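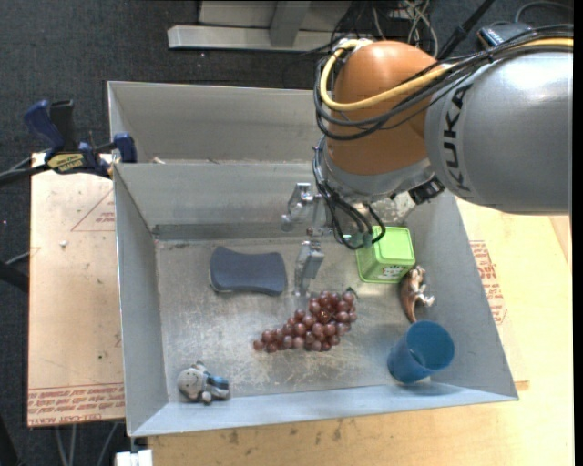 Figure 7.1 A robot arm over a two-part metal bin. Mixed objects lie in the front section.

Chapter 7
Chores and Shop Work: What Can Machines Do Now?

Pick up a sponge. Then pick up a bunch of grapes. Most people do both without a thought, and most could do both with their eyes shut. A machine has to work out where each one is, which way it lies, where to take hold, and how hard to squeeze. The sponge forgives a bad guess. The grapes do not.

Chapter 6 dealt with machines that repeat one motion on one part. A welding arm on a car line does the same job 600 times in a shift, and the part arrives in the same place every time. Factories have had that kind of automation for decades. This chapter is about the other kind of work, where the objects differ and no one has lined them up. Clearing a kitchen counter is work of this kind. So is sorting returned goods in a stockroom.

The bin in Figure 7.1 holds a sponge, grapes, a lime-green container, a blue cup, and two animal figures, one of them plush. Each asks for a different grip. The cup can be held by its rim or around its side. The grapes have no flat face at all, and the brown animal figure lies right next to the wall of the bin, which limits the ways two fingers can close on it. The arm itself is an ordinary industrial model of the sort described in Section 6.2.

Can machines do chores yet? The answer depends on how the chore is stated. "Move any object from this bin to that one" is now within reach in many shops. "Tidy the kitchen" is not. Between the two lies a long list of jobs that work most of the time — and in a warehouse or a home, most of the time may not be good enough. A picker that drops one item in 300 can earn its place beside a packing table. A dish-clearing machine with the same record would soon run through a family's glasses.

We will follow two cases through the chapter. The first is the Skorero parts warehouse, where arms took over one picking aisle in September and people kept the other 16. The second is the Hegyi apartment trial, in which a wheeled machine was asked to load a dishwasher and fold towels. The warehouse did better, and much of the reason has to do with lighting, floor space, and the fact that its bins stay put.

Before reading on, write down five chores you did this week. Next to each, note what you had to see, what you had to feel, and what you would have done if something slipped. Keep the list. You will need it for the exercises at the end of Section 7.4.

7.1 Finding the Object

A machine that is going to grasp something must first separate it from whatever is touching it or lying behind it.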